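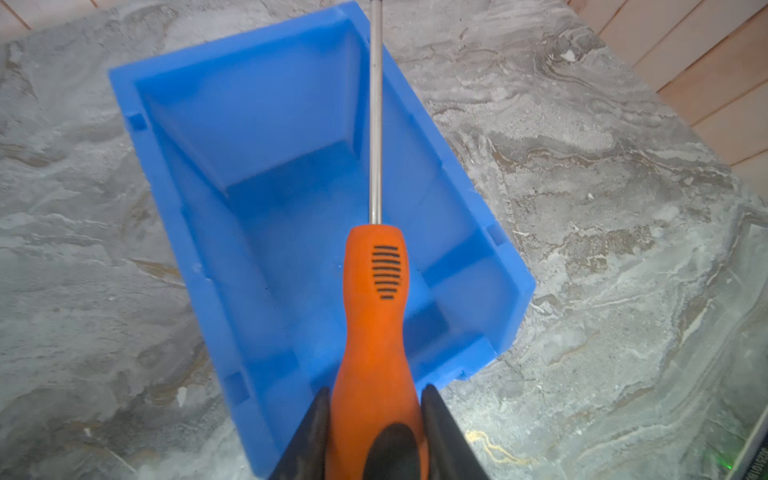

Blue storage bin, empty.

How to keep a blood pressure diary your clinic can use

Posted 2018-11-19 by Ionuț Filip

A clinic asks for a week of home readings and gets, in return, the back of a gas bill. I have handed in such a bill myself. The nurse at Trerita was very polite about it.

Before you start
Check that the cuff fits your upper arm. Most monitors come with a medium one, and a cuff that is too small tends to read high. Skip coffee, cigarettes and running for the bus for half an hour beforehand, and visit the loo.

Taking the reading
Sit with your back supported, feet flat and legs uncrossed. Rest your arm on a table at heart height and stay put for five minutes. Don't talk – this includes talking to the monitor. Take 2 readings, a minute or so apart, morning and evening, and write down both, even the one you don't care for.

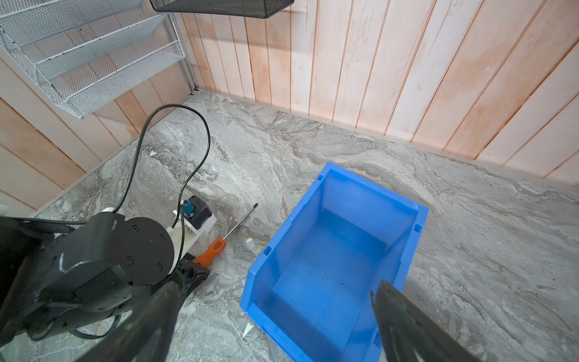 Write each reading down as it appears, top number, bottom number, pulse, then the time. My own sheets from February lived in a heap until I gave them a container, and an open blue bin like this one, with the front lower than the back, would do nicely for the monitor, the cuff and a pen. Tie the pen on if you live with other people.

Handing it in
Leave out the first day when you work out the average, as everyone is nervous on the first day. Put your name on every page. I once left mine off and spent 40 minutes on the phone to the Grendonia desk proving I was me.

If a reading is 180/120 or higher, sit quietly and repeat it. If it stays there, ring for medical advice the same day, and if you also have chest pain, breathlessness, weakness or trouble seeing or speaking, call an ambulance. The diary can wait.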